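Food Service Basics, Unit 9: Portioning Filled Pasta

Welcome back, everyone! Before we cook anything, weigh one portion of the Pichler cannelloni on the small scale and write the number down (yes, even if you're sure you remember it from last time). A full tray should come to 479 grams, sauce not included. Napaporn Petchrat will come by with the spoons, so please don't start filling until she has been to your bench.

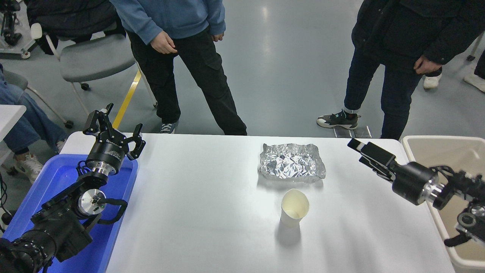
Foil and paper cup on the table.

Reading for next time: the Drovis sheet on holding sauces.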